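Old Computers in the Storage Room: What Should a School Do with Them?
Project report by Itzel Robles and Yuzhen Xiong
Gallegos High School, Environmental Science

Our question was what happens to desktop computers when the school stops using them, and whether replacing them less often would save money. We worked on this from January to June.
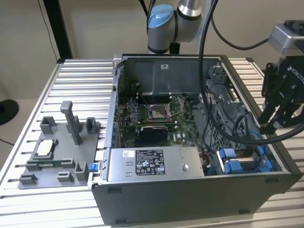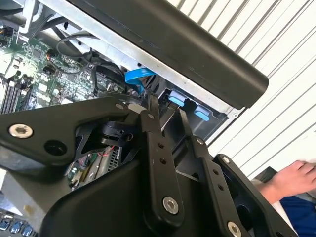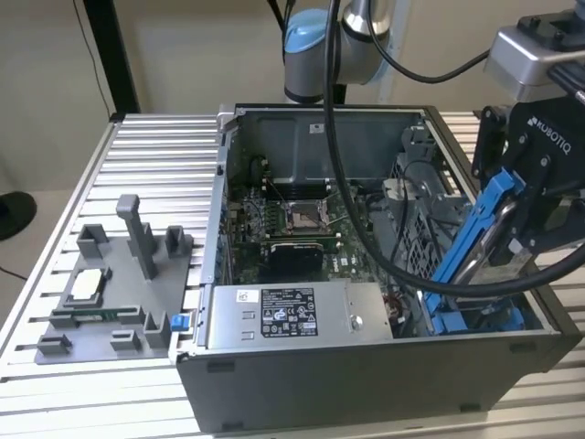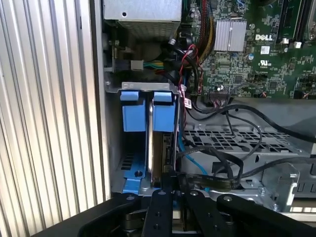
A desktop computer, opened up.

Noura Bataineh read our first draft and objected to the question itself. She wrote that money was the wrong place to start, and that we should first find out how long the school keeps a computer and who decides when it goes. We took the advice and moved the cost section to the end.

Background

The district owns 636 desktops. They are bought in batches through a supplier called Dirkham, and each batch comes with a service contract. When the contract ends, the whole batch is marked for replacement, including the machines that have never had a problem. We did not know this before we started. We had assumed that computers were replaced when they broke.

Method

We read the inventory sheets the district office gave us and interviewed two people. Jovita Valdovinos handles purchasing. Noemí Figueroa runs the intake desk at Gresura, the recycling company that picks up from the district. We also sent a short survey to teachers. The first version had a confusing question about "age of device" and we had to send it again, so some teachers answered twice. We kept only their second answers.

Results

The average desktop was kept for six years. The oldest ones were in the library and the art room, and teachers there had few complaints. Most complaints were about slow logins, and these came from rooms with newer machines too. Ms. Valdovinos said slow logins are usually a network problem and a new computer would not fix them.

Ms. Figueroa told us that school computers arrive in better shape than office ones. Gresura wipes or removes the drives first. Machines that start up are sorted for resale, and the rest are taken apart for metal and circuit boards. She said the paperwork is often missing, which slows everything down. In one pickup the list said Skilter Elementary and the pallets were ours.

Cost

Keeping each batch one more year would delay a large purchase, but the school would have to pay for repairs without a contract. Ms. Valdovinos estimated some $2000 a year for our building. We could not check this number because repairs under contract are not billed separately.

Problems with our work

Seven teachers answered the survey, so it does not represent the school. We also never got the sheets for the oldest batch.

Recommendations

Test each computer before it is marked for replacement. Fix the login problem first. Send a correct list with every pickup.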